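Prallavthorpe Village Hall Users' Group
Minutes of the meeting held on 27 Nov 2021 in the small room

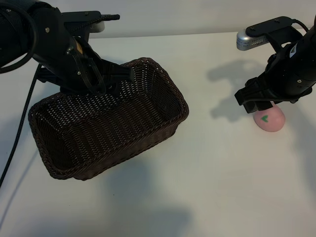

The meeting opened with a warm welcome to everyone, and particular thanks to those who had come out in such dreadful weather and still remembered to bring biscuits. The minutes of the July meeting were read and agreed, with one small correction to the spelling of Gisler Lane. We then moved on to the produce table, which has kept going all through the autumn and which several people said had become their favourite reason for calling in. It was agreed that everything on it should be set out in baskets from now on, dark brown wicker, as the old cardboard trays have gone very soft at the corners and look rather sorry for themselves. Anyone with a suitable basket at home is asked to bring it along.

Matters arising
The dripping tap in the kitchen has been seen to, and the new washer seems to be holding. The missing key to the piano was found inside the piano stool, to general relief. The lost property box is full again (mostly gloves, and one very good umbrella) and anything left by the end of the year will go to the charity shop.

Money
The balance stands at £1030. The autumn jumble sale brought in £714 of this, a lovely result, and the meeting wished to record its thanks to all who sorted, priced, carried and made tea. There was a good long talk about what to spend it on. New curtains for the main hall had plenty of support, but it was felt the heating ought to come first.

Heating
Two quotes have come in, from Jakon and from Distia. Jakon would replace both heaters in the main hall; Distia would repair the one by the stage and leave the other alone until next year. Opinion was divided, and those who sit by the far window at whist felt strongly about it. In the end it was agreed to ask both firms for a little more detail before deciding, and in the meantime to switch on an hour earlier for evening bookings.

Christmas tea
Almost 100 people are expected, so we shall need to borrow cups from the chapel again. Offers of mince pies, sausage rolls and sandwiches can be put on the sheet by the door - please say if anything contains nuts. The tree will go to the left of the stage this year, well away from the fire exit.

Any other business
The gate to the car park is sticking and will be looked at. A request was made for a lower coat hook for the toddler group, and this was happily agreed.

The next meeting will be in the new year, on a date to be put up on the noticeboard.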